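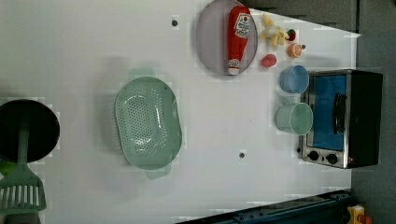 Gripper trials: your questions
Last updated Jan 18, 2018

We get much the same emails each time we put up a set of results, so the answers are collected on one page. If yours isn't covered, write to the bench address and be patient.

Which grippers have you tried?
Two so far, the Kedivix two-finger and the Prakel soft three-finger. Both were run on the same arm with the same controller and the same kitchen things. A third maker promised us a loan unit and then stopped replying.

Why kitchen things and not proper test blocks?
Every gripper on sale can pick up a block. The makers' films are full of blocks. We wanted thin rims, handles, round things that roll away and bottles lying on their sides, which is the sort of stuff people write to us about. A colander full of holes is a fair test of whether a finger finds an edge or just pushes the thing across the table.

But some of it is toy food. Doesn't that spoil the test?
It limits it. A toy banana doesn't bruise, so we say nothing about bruising. If a seller tells you their gripper is "food safe" or "gentle" on the strength of toy fruit, ask what they measured. We only score whether the item was lifted, held and put down where it should be.

How many tries does each item get?
40 per gripper. We began with 16 and the order of the two grippers changed when we ran the same set again, so those early numbers were thrown out. I would treat any comparison built on a handful of tries as an advert.

Which one won?
Neither, on the evidence we have. The Prakel was better on cups and the round toys. The Kedivix was better on anything with a handle or a flat edge, the spatula most of all. Anyone who wants a single score can add the columns up, but it won't tell them much about their own job.

The Kedivix brochure says it adapts to any shape. Is that true?
No. It closes until it meets resistance and then it stops. That is useful, and plenty of cheaper grippers do it too. On the cups it squeezed well past what we'd have liked until we turned the force down by hand, and then it dropped the frying pan. There is a setting in between, but you have to find it yourself and the manual is no help.

And the soft fingers?
They wear. We changed one of the Prakel's after 31 hours of running. The maker says this is normal, and perhaps it is, but the price list for spares isn't on their site and you should ask for it before you buy.

Did you use the same camera for both?
Yes, the Greenberg, fixed above the table. Shiny metal gives it trouble, and so does strong light from one side, when pale things lose their outline. We tried the Juden in its place for 2 days. It coped better with glare and was slower at everything else. We haven't run enough with it to publish.

So could some of the failures be the camera's fault?
Certainly. When the arm went to the wrong spot we marked it as a camera miss and left it out of the gripper score. Deciding which was which took two of us and some arguing. Bear that in mind when you see a small gap between the columns.

Can either of them open an oven door?
Not reliably enough for me to say yes. Pulling a handle depends on the arm and the controller as much as the fingers. We'll do doors as a separate test, with luck in February.

Do the makers pay you?
They lend us the hardware and we post it back. Kedivix asked to read the results first and we said no.

Can I have the raw numbers?
Yes. Ask for the try-by-try sheet. It includes the runs we threw out, marked as such.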